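Can Sorting in a Shared Workshop: Project Report
Teodor Bråten and Wenche Lunde

1. What we set out to do

Our proposal promised a recycling station that could tell deposit cans from everything else and stack them by brand. By March it had become a robot that picks up a can and puts it in a tray. Our supervisor called this "a healthy narrowing of scope," and we have decided to take it as praise.

The build lives in the Nordin workshop, a shared space where we had a corner from 6 p.m. and competed for outlets with a kayak repair. We named the project Stokach, mainly because it was due on a form.

2. Grippers

We began with plain two-finger grippers. They are easy to control and there is little to go wrong except the part where they touch the can. A can lying on its side wants to roll, and a metal finger coming down at an angle is all the encouragement it needs.

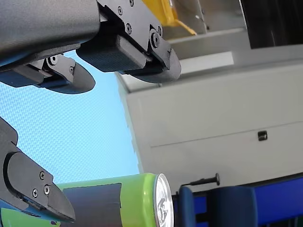

Most of our first month went into approach angles. Coming in steep worked better than coming in flat, and closing slowly worked better than closing at the speed we had written in the proposal. Wenche kept a log of failures under two headings, "dropped" and "launched."

For upright cans we then tried a hand with jointed fingers, which wraps around the can and forgives an aim that is slightly off. The wrist bracket is 3D-printed in bright green, the only filament left on the shelf. The cable is held to it with a zip tie – a temporary measure, like most of the permanent ones.

Foam floor mats went down under the work area after the second launched can. The tray is shallow, so the hand only has to clear a low wall before letting go.
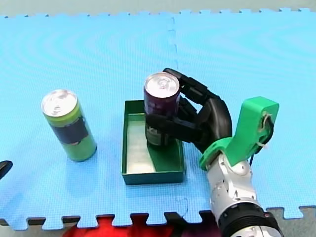 3. Results

In the final test we ran 12 upright cans. The hand placed all but 3 in the tray, and those tipped over on release. We blame the release routine, which Teodor wrote, and he blames the cans.

Sorting by brand remains future work.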